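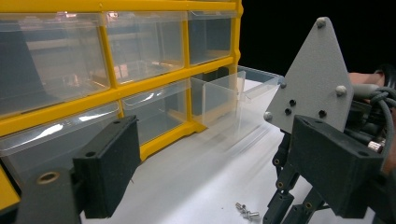 Figure 4. Small-parts cabinet with clear drawers, one of them pulled out.

4.2 The open drawer as a habit of work

In the previous section we described how the parts were sorted before the observation began. We now turn to the drawers themselves, and to one matter which we did not plan to study. When a person takes a screw or a washer from a cabinet, the drawer must be opened, and at some moment it should be closed again. In our material the second action was often late, and in many cases it was left to another person.

The cabinets in the study were all of the same general kind as in Figure 4: a frame divided into compartments, with a transparent plastic drawer in each. The front of the drawer has a raised lip near its top edge, and the user pulls it with one or two fingers. There is no lock and no spring. A drawer stays where it is left, also when it is only half inside. This is convenient for the user who wants to return to it, but the drawer then stands out over the table and takes room from the work.

The records were collected in 30 workshops in Jasterness and in the villages of the Varnel valley. They contain 2246 openings of a drawer. In 879 of these the drawer was not pushed back by the same person before he or she left the table. We call this a "left drawer". Of the left drawers, 708 were closed later by someone else, usually in the moment when this person needed the place in front of the cabinet. The others were still open when the observation of the day ended. We did not ask the users to change anything during the recording, and they were told only that we were interested in how parts are stored.

It would be easy to say that left drawers are a sign of carelessness. The interviews do not support this. Several users explained that they leave a drawer open on purpose, as a kind of bookmark. One of them, a repairer of sewing machines, told us: "If it is open, I know where the screw came from and I know I am not finished." Another user said that an open drawer reminds her to buy more, because she opens only those which are getting low. A third used the open drawer as a small tray, and put the removed parts in it during the repair. These three uses look the same from outside, and a colleague who comes to the table cannot know which one is meant. For this reason some of the later closings caused short quarrels, which are discussed in Section 5.
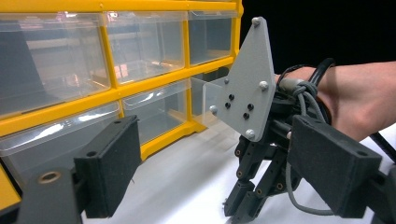
R. Juška

The transparent material plays a certain role in this. In the older workshops, where parts were kept in tins or in wooden boxes, the container had to be opened in order to see what was in it. With clear drawers one expects that the looking and the opening become separate: first the user looks, then he opens the correct drawer. We found this separation only in part. The fronts catch the light, and from the side the user sees mostly reflections and the edges of the plastic. Pale parts are especially difficult to recognise. When a drawer is pulled some way out, its side walls are also free and one can look in from above, and many users did exactly this. They pulled the drawer, looked, pushed it back and tried the next one. Such "looking openings" are included in the total given above, although nothing was taken from the drawer.

Empty drawers deserve a separate remark. In the workshops at Prernuvard, where the cabinets were new in September, we met more empty drawers than in the other places, and the users did not always know that they were empty. A clear empty drawer is hard to tell from a drawer with a few small clear or white pieces at the bottom. Two workshops solved this with a strip of coloured paper laid in every empty drawer. The paper was taken out when the drawer was filled. The method is cheap and was still in use at our last visit.

The position of a drawer in the cabinet had less influence than we supposed. We had expected that the upper row would be left open more often, as it is nearer to the eyes and hands of a standing person. The difference between the rows was small and it went in opposite directions in different workshops. What seemed to matter more was the height of the table. Where the cabinet stood on a low table, users bent down and opened several drawers during one bend, and then closed them together with the flat hand. Where it stood high, they opened and closed one by one. We have not enough high tables in the material to say this with certainty.

The larger drawers were treated differently from the small ones. Users often took a large drawer out of the frame completely and carried it to the place of work. In our coding this is not a left drawer but a "carried drawer", and it is not part of the figures in this section. The two categories can pass into each other. A drawer which was brought back and pushed in only halfway was coded as carried until it was touched again. We admit that this rule is somewhat artificial, and a second coder disagreed with it in the beginning. After discussion we kept it, so that the same drawer would not be entered twice.

The labels on the drawers, and what happened in the workshops that had none, are treated in Section 4.3.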